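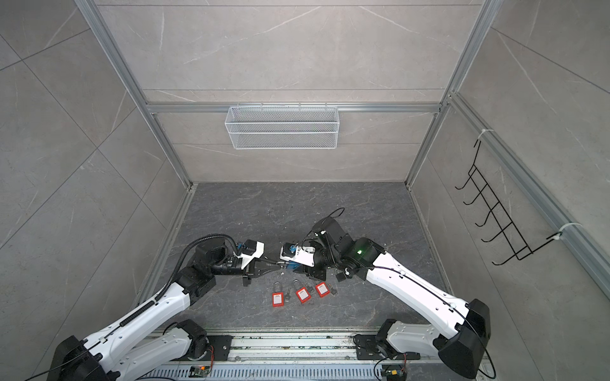 Ticket: Anzeigetafel Halle 2 – Punktestand springt, Statistik doppelt
Status: gelöst (mit Beobachtung)
Bereich: Spielbetrieb Basketball
Eröffnet: 18/04/2021

Hallo zusammen,

ich mach das jetzt doch mal als Ticket auf, im Chat geht es sonst wieder unter. Wir haben seit dem letzten Update vom Dramby-Pult das Problem, dass der Punktestand auf der großen Tafel ab und zu springt. Also: Am Pult steht 48:41, oben an der Wand steht 50:41, und zwei Angriffe später passt es wieder. Für die Zuschauer im Stream ist das halb so wild, aber die Bank der Gäste fand es beim Testspiel gar nicht lustig, und ich konnte das ehrlich gesagt gut verstehen.

Dazu kommt, dass in der Statistik von Letutis manche Körbe zweimal auftauchen. Unsere Centerin hatte laut Liste nach dem ersten Viertel 20 Punkte. Schön wär's ja! Der Papierbogen sagt 10, und dem glaube ich.

Was wir haben:
Pult: Dramby, Bedienung über die kleine Tastatur, nicht über das Tablet
Statistik: Letutis auf dem Hallenlaptop
Verbindung zur Tafel: Funk, der Empfänger hängt oben über der Tribüne
Kabel: liegt auch noch eins, wurde aber seit August nicht mehr benutzt

Erster Versuch: alles aus, alles wieder an. Pult zuerst, dann Tafel, dann Laptop. Lief zehn Minuten wunderbar, dann wieder der Sprung, diesmal bei den Gästen. Immerhin gerecht verteilt.

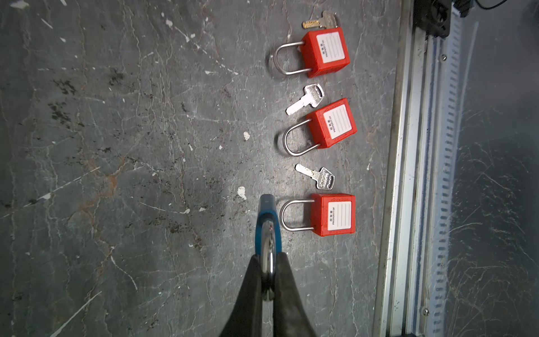 Zweiter Versuch: Funkkanal gewechselt. Ich hatte den Verdacht, dass uns die Tafel aus Halle 1 reinfunkt, weil da nebenan gleichzeitig die Volleyballerinen trainiert haben. Kanal am Pult umgestellt, am Empfänger auch (dafür muss man auf die Leiter, bitte nicht allein machen). Danach war das Springen seltener, aber nicht weg. Einmal ist beim Drücken von +2 gar nichts passiert, und beim zweiten Drücken kamen dann vier Punkte auf einen Schlag. Das war für mich der erste richtige Hinweis.

Dritter Versuch: Protokoll vom Pult ausgelesen. Das hätte ich mal gleich machen sollen. Da steht hinter jedem Tastendruck die Zeit, und bei den doppelten Körben sieht man zwei Einträge im Abstand von 400 Millisekunden. So schnell drückt bei uns keiner, ich schon gar nicht. Das Pult schickt den Korb, bekommt von der Tafel keine Bestätigung und schickt ihn einfach noch mal. Die Tafel korrigiert sich beim nächsten Abgleich selbst, Letutis aber nicht – da bleibt der zweite Eintrag stehen. Damit war wenigstens klar, dass beide Fehler zusammengehören.

Vierter Versuch: im Menü vom Pult die Wartezeit bis zur Wiederholung hochgesetzt, von 400 auf 700. Der Punkt heißt dort »Antwortfrist« und ist ziemlich gut versteckt, unter Erweitert und dann noch mal unter Anzeige. Anschließend ein komplettes Viertel trocken durchgespielt, also ich am Pult und der Papierbogen vom letzten Heimspiel daneben. Freiwürfe, Dreier, Auszeiten, Fouls, auch ein paar Korrekturen mit der Minustaste. Kein Sprung, kein doppelter Korb. Ich hab mich fast ein bisschen gefreut!
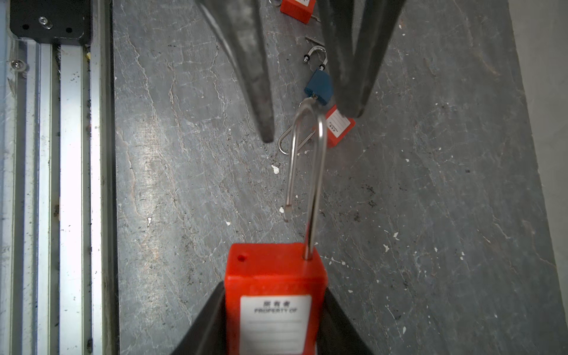

Fünfter Versuch war dann das Ganze mit laufender Musik, Mikro und Stream, so wie am Spieltag eben. Da kam im zweiten Viertel genau ein doppelter Eintrag, und zwar in dem Moment, als die Funkstrecke vom Hallenmikro eingeschaltet wurde. Also doch auch was mit Funk, ich lag beim zweiten Versuch nicht komplett daneben. Ich habe dann das alte Kabel von Tsakiris aus dem Geräteraum geholt, eingesteckt und den Funk am Pult ganz abgeschaltet. Seitdem Ruhe, auch mit Mikro.

Stand jetzt:
Pult hängt am Kabel, Funk ist aus. Bitte so lassen.
Antwortfrist steht auf 700. Nach einem Reset muss man sie neu eintragen, das Pult merkt sich den Wert dann nicht.
Die doppelten Körbe aus dem Testspiel habe ich in Letutis von Hand gelöscht, die Tabelle stimmt wieder mit dem Bogen überein.
Das Kabel läuft hinter der Gästebank entlang und ist mit Klebeband fixiert. Vor dem Einlass einmal drüberschauen, das Band löst sich an der Ecke beim Kampfgericht gern mal.

Noch offen: Ich habe bei Bukach wegen eines neuen Empfängers angefragt, Antwort steht aus. Und wer am nächsten Heimspiel am Pult sitzt, schreibt mir bitte kurz hier rein, ob alles sauber lief – auch wenn nichts war. Den Papierbogen führen wir bis dahin auf jeden Fall weiter mit.

Nachtrag: Heimspiel der zweiten Damen ist durch, Tafel und Bogen waren in allen vier Vierteln gleich. In Letutis fehlte ein Foul, das war aber ich, da hab ich gerade zum Kaffee gegriffen. Ich setze das Ticket auf gelöst und lasse es noch in der Beobachtung, bis die Antwort wegen des Empfängers da ist.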